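On Keeping Small Things

It is the position of the Vikcombe Household Office that small articles deserve a fixed place.

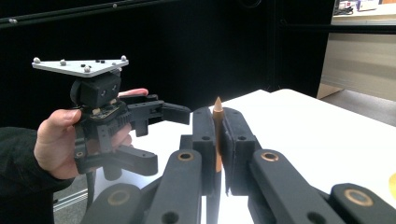 Drawers fail because their contents are alike in size. A slender tan piece with a pointed tip is easily lost among pencils. Residents should sort by use.
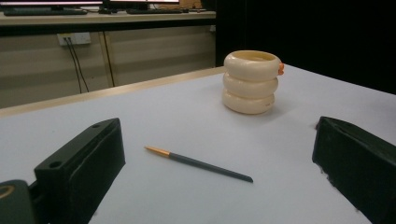

Our 2019 guidance, drafted by Augustina Korletey, asks too little on this point.

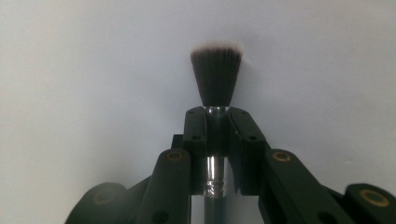 Brushes

These should be stored upright, bristles up.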